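Home Talks Notes Archive Contact

When "Recovered" Means Nothing: Notes on a Two-Arm Fault

April — posted by Zariņš

Speaker notes, tidied a little from the version I had on the lectern. Slide cues left in where they still make sense.

(Title slide. Wait for the door to close.)

I was asked to talk about reliability. I'm going to talk about one fault, because I've sat through enough reliability talks where the only thing on the screen is a rising line.

The setup is a bench with two arms, sorting and putting away small lab supplies. Tubes, pens, racks, the ordinary clutter. Stista is the control software. Tamum is the layer on top that decides which arm does what. You don't need to know more than that, and I'd be wary of anyone who says the details of the top layer are what makes it safe.

(Slide: the number.)

We ran 1,000 tidy-up cycles. The log for that run said 998 finished clean and 2 were "recovered." I put that number in a report. I should have asked what "recovered" meant before I did, and I'd like you to ask it of every report you get from now on, including mine.

(Pause here. Somebody usually laughs.)

Cycle 473 is one of the two. What happened: the left arm was told to let go of a tube over a bin. The gripper opened. The tube stayed stuck to one fingertip. The software saw the fingers at the open position and marked the release as done. Then the left arm was free to move, as far as Tamum knew, so it moved, with the tube still hanging on. The right arm had been given the same patch of air, because the left one was supposed to be clear of it.

The arms themselves did not touch. The tube did. It hit the right wrist, the right arm felt a push it didn't expect, and it stopped. So far so good. A stop is what you want.

The trouble is what came next. Stista has a setting that clears a light contact by itself if the push has gone away. The tube had dropped, so the push had gone away. The arm cleared its own stop and started moving again. The log wrote "recovered." Somebody was leaning over the near rail picking up a cap at the time. They weren't hurt. The elbow went past close enough that they came and told us, and that's how we found out. The log would never have told us.

(Slide: timeline. Don't read it out.)

I want to go slowly over the parts I don't buy.

First, I was told this was a sticky tube problem. Clean the tubes, wipe the fingertips, carry on. Sure, wipe the fingertips. But a sticky tube is a normal day on a bench. If a bit of label glue can get you to an arm restarting next to a person's head, the glue is not your fault condition.

Second, I was told the force limit was set low, so no harm could have come of it. The limit was set to 50 percent of the factory value. Fine. Half of what, measured where? That limit is checked at the joints. At the elbow housing you have a hard lump on a long lever, and I've not seen a test that tells me what it does to a cheekbone. When I asked for one I got a data sheet for the gripper.

Third, and this one annoys me most, I was told the operator shouldn't have been leaning in. The arm was stopped. The status light was the stopped color. They did what the training says, which is wait for the stop and then reach. We taught them that a stopped arm is a safe arm, and then left a setting on that made it untrue.

(Drink of water. Check time.)

Now the cables, since I get asked. On our bench they run along the outside of the arms and over the wrist. A loop of cable can catch, and when it does, the joint feels a push and the same auto-clear setting applies. We went back and looked for this. I can't tell you how often it happened, as the log doesn't keep the difference between a cable tug and a contact with a thing. Both go down as "light contact, cleared." So when a vendor tells you how rare contact is, ask what bucket the tugs went in. 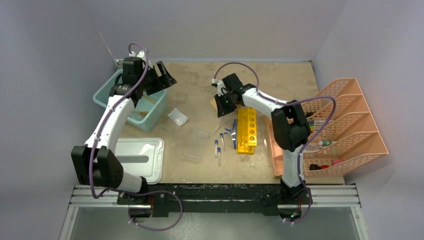 The other thing people bring up is sharing the space. Keep each arm on its own half, they say, and the problem goes away. It makes it smaller. It doesn't go away, because the bench is one bench. Tubes roll. A rack gets put down where there's room for it. If you draw a line down the middle, sooner or later the job is on the line, and someone will add an exception in the software for it. Ours had such an exception. It was in the Tamum settings and had a comment next to it saying "temporary."

(Slide: what we changed.)

What we changed, and how much I believe in each one:

Auto-clear is off. Any stop needs a person to press the button. I believe in this one. It costs us time and I've had complaints about it, up to and including a request to tape the button down.

Release is now checked by looking, with a camera, before the arm leaves. I half believe in this. Clear tubes are hard to see, and the check was tuned on tubes with colored caps facing the right way.

Clonever, who supplied the fingertips, sent a new coating. I have no opinion. It's been on for too short a time, and I won't show you a graph of it.

The word "recovered" is gone from the log. Each stop is now written with what the joint felt, and who cleared it. I thought this would be the dull one. It's the one I'd keep if I had to drop the rest, because it's how we'd know if the others aren't working.

(If short on time, skip to questions from here.)

We have not rerun the full set of cycles. I'd rather tell you that than have you assume it. The second "recovered" cycle is still open, too. The video for it stops before the contact, and I don't know why.

Questions. If someone asks whether the system is safe now, say no, say it's less bad in one way that we can name.

Recent notes
Reading a stop log without fooling yourself
Gripper open is not object released
Why I stopped using the word "nominal"
Two arms, one bench: what the spec left out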